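Clanthorpe library drops late fees and adds Sunday hours

25 September 2025

The Clanthorpe public library will stop charging late fees on books, magazines and audiobooks, the town said Thursday. The change takes effect right away at the main building on Dahlgren Street and at the smaller Urkby branch.

Any late fees already on a borrower's account will be cleared. Cardholders do not need to call or come in. Charges for lost or badly damaged items will stay in place, and anyone who owes for a lost book will still have to pay or return it before borrowing again.

Under the old rules, a borrower who owed more than $6 could not check anything out. The town said 63 accounts at the Urkby branch were blocked for that reason over the summer, most of them belonging to families with children in grade school.

Loan periods stay the same. Books can be kept for four weeks and renewed once, either at the desk or by phone. A renewal will be refused if another borrower has asked for the title. Items that are very late will be marked as lost, and a bill for the replacement cost will go out by mail.

The main building will also open on Sunday afternoons starting in December. The Urkby branch will remain closed on Sundays – the town said it does not have the staff to open both. Weekday hours are unchanged at both locations.

Parking has been a sore point at the Dahlgren Street site since the Vonetti building next door was sold. Library visitors may use the 51 spaces behind town hall on Sundays at no charge. The side entrance on that end will be unlocked during Sunday hours.
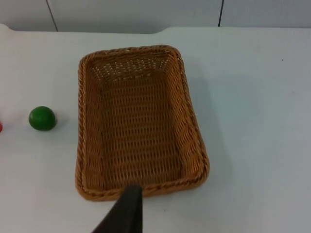
Can books borrowed in Clanthorpe be returned in Urkby?

Books from either location can be returned at both, at the desk or through the outside drop slot. Items left in the slot after closing are checked in the next morning the library is open.

The town will review the new rules after one year. Borrowers who had a card canceled under the old policy can apply for a new one at either desk with proof of address.

Related items
Water main work on Dahlgren Street enters second phase
Urkby school bus routes change for fall
Vonetti building sale completed
Town hall parking: what the new signs mean
Clanthorpe leaf pickup schedule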